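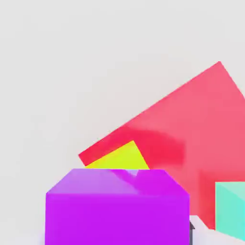

Ticket: freight charged at parcel rate on barbecue and patio heater orders
Store: Kiani Outdoor & Home
Opened by: Marisol Barajas
Platform: Fusley storefront, Surnon shipping module
Status: Resolved, follow-up noted

Marisol, Sunday, 8:40 am

Hello all, and sorry to be landing this on you on a weekend. I was doing my usual Sunday tidy of the order queue with a cup of tea and noticed that three barbecue orders had gone through overnight with the ordinary parcel charge on them instead of bulky freight. These are the big six-burner units on trolleys, so there's no way on earth the courier will take them at that price. They go on a pallet with a tail-lift delivery and always have.

I had a look at the product pages and the weights seem right to me. I also put one in a test cart with our own shop postcode and got the parcel rate again, so I don't think it's just those customers. Smaller things like covers, tongs and hose kits look perfectly normal. I haven't touched any settings, I promise! The last thing we changed was on Friday, when we loaded the new Flitener price list.

Could someone please tell me whether to pause the barbecues or leave them up? We've an ad running and I'd hate to waste it, but I'd hate paying the difference on freight even more.

Support, Sunday, 9:25 am

Good morning Marisol, and no apology needed, this is exactly the sort of thing we'd want to hear about early. Thanks for trying the test cart as well, it saves us a step.

Please leave the products up for now. I've switched the bulky range to "freight quoted after order" so customers can still buy, and they'll see a note at checkout saying you'll be in touch about delivery. It's a bit clunky but it stops any more going through at the wrong rate. I can get at the Surnon rate tables from here and I'll have a proper look this morning.

Would you mind sending the file you loaded on Friday, exactly as it went in? If you've opened and saved it since, the original out of your email would be better.

Marisol, Sunday, 9:50 am

Bless you, that's a weight off. File attached, straight from the supplier's email. I did open it in the spreadsheet program before loading it, to add our colour names (they call everything "graphite" and our customers like to know if it's grey or black), so I've put in my saved copy too. You'll have both.

Support, Sunday, 11:10 am

Found it, I think, and your colour names are in the clear.

The supplier has changed how they list size. The old files had length, width and height in centimetres, and the new one has them in millimetres, with a "mm" tacked on the end of every value. Surnon's importer doesn't know what to do with letters in a number field, so it left those fields blank. A blank size counts as zero, and your bulky freight rule needs both a weight over 20 kilos and a longest side over 900 millimetres before it kicks in. The barbecues passed on weight and failed on size, so they dropped through to parcel. The patio heaters in the same file have gone the same way, though I can't see that you've sold any since Friday.

What I've done so far:

Stripped the "mm" from my copy of the file and reloaded the size columns only. Your prices and colours weren't touched.
Rebuilt the rate cache for the Kiani store.
Tested a six-burner, a heater and a cover to your shop postcode. The first two now quote bulky freight and the cover still quotes parcel.

Rates can take up to 5 minutes to show at your end. Could you run a cart of your own before I take the checkout note off?

Marisol, Sunday, 11:35 am

Tried the six-burner to our place and to my sister's, who is well out past the last servo and a good test of anybody's freight table. Both came up as bulky and both prices looked right. Tried a heater as well, same result. Please take the note off whenever you're ready.

I'll ring the three overnight customers myself this arvo. I'd sooner offer them pickup or split the freight with them than send a stiff email, and one of them is a regular who'll be lovely about it. If any of them want to cancel, do I refund through Fusley the normal way?

Support, Sunday, 11:50 am

Note's off and normal checkout is back. Yes, refund the normal way from the order screen. If they choose pickup, change the delivery method first and then refund the shipping line on its own, otherwise the stock count goes back up by one and you'll be chasing it at stocktake.

I've raised a request for the importer to reject a file when a size field has letters in it. No date on that yet, I'm afraid. Until then, please check the size columns on each new Flitener list before you load it, and send it through to us if anything looks odd.

Marisol, Sunday, 4:15 pm

All rung. Two are picking up with a trailer and the third is happy to pay half the freight. Close it off whenever suits, and thank you again for giving up your morning.

Ticket closed by support. Importer request left open and linked.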